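**Bench hand, table surfaces (full time)**
Trornine, finishing shop
Posted June 2022

Trornine makes and refinishes wooden tabletops, desk surfaces and trays for offices and small restaurants. We have an opening for one bench hand in the finishing shop. The position reports to Gwilym Hopkin, shop lead.

The work is done at a standing bench, one board at a time. Boards come in from the saw room with the face already planed. The bench hand checks the face, marks defects in pencil, sands, wipes down, and passes the board on for coating. A full shift is 25 boards of the standard size, fewer when large tops are on the schedule.

Most of our current orders are for light-colored wood with a clear finish. Grain stays visible on these, and so does every sanding mark. Cross-grain scratches are the most common cause of rework.

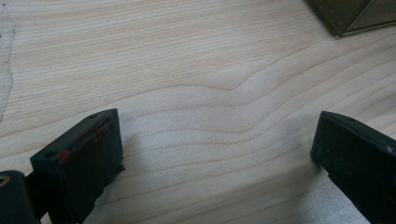 Sanding follows the length of the board, including where the grain bends or arches. Do not turn the block to follow a curve. Ragged or scuffed strips along an edge are marked and sent to Sinéad Nic Aodha, who decides whether the edge is trimmed or the board is downgraded. The bench hand does not make that decision.

**Duties**

- Inspect faces and edges under a low side light
- Sand by hand and with an orbital sander
- Record board number, defect code and time on the bench sheet
- Keep the bench clear of grit between boards
- Load the rack for the coating room at the end of the shift

**Requirements**

- One year of work in wood finishing, cabinet work or furniture repair
- Able to lift 23 kg and stand for most of a shift
- Able to read a drawing with metric dimensions
- Comfortable wearing a dust mask and ear protection

Experience with the Gostari rack system is useful. We will train on it if needed.

**Trial**

Selected applicants complete a paid bench trial on two sample boards. Pay for the trial is $300. Bring your own safety shoes; other equipment is supplied.

**To apply**

Send a one-page work history to the shop office and quote job number 249. Photos of finished work may be attached. Portfolios will not be returned.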